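Lutard Tableware Handling Program
Progress report to Tundix, period ending July

Work in this period covered the second stage of the agreed plan, clearing and stacking of disposable drinkware after small catered events. Stage one (sorting by material) closed in the previous period and is not reported again.

The item register now holds 73 types of cup and baking case, 13 of them added since the last report. Total recorded placements stand at 1511. Paper and plastic drinking cups remain the main group. Baking cups were added at the request of Negi, whose sites serve both on the same tables.

Upright cups are cleared in a consistent order and need no further work. Tipped cups take longer. A cup lying on its side has to be turned before it can be nested, and the direction of the rim decides which way the turn is made. Small baking cups next to or under a larger cup are easily missed on the first pass, so the procedure now calls for the drinking cups to be lifted first and the table checked again.

Two items are open. The stacking rack from Ploltent was delivered with the wrong spacing and has been returned. The wording for mixed paper and plastic stacks is still in draft. Neither affects the budget.

Layouts with tipped cups and baking cups on a stone-patterned tabletop carry over into the next period under the same cost line.

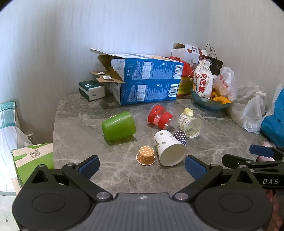
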